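Brândușa Iordache
Fri 10 July

I have lived in Flindedcombe for 12 years and only this winter I went to the clothes swap in the hall. A small thread, for people who are shy like me.

You bring up to 4 pieces and get a paper ticket for each one. My neighbour Rokeya had told me to come early. I came late, of course, and the coats were already gone.

Colour and size are not sorted. Everything lies on long tables and you must dig. At first I felt rude doing this, but the lady beside me was digging with both arms — so I relaxed.

I took home a wool skirt and a grey cardigan with two buttons missing. In the shop I would pay maybe sixty dollars for such a skirt. My daughter asked if it was from my grandmother. I took this as a compliment.

Jeans are the hardest thing to swap. People bring them very worn, and my generation doesn't want them, but the teenagers go to the ripped ones first. 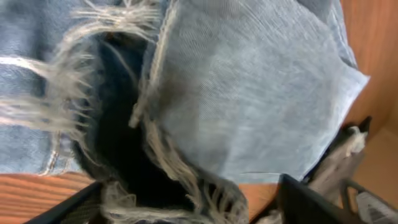
My mother would have patched every hole before Sunday. I learned patching from her and I still do it, always from the inside, with small stitches.

Next swap is in February, I think. If somebody in Flindedcombe has spare grey buttons, please write to me. Mine are the flat kind with four holes.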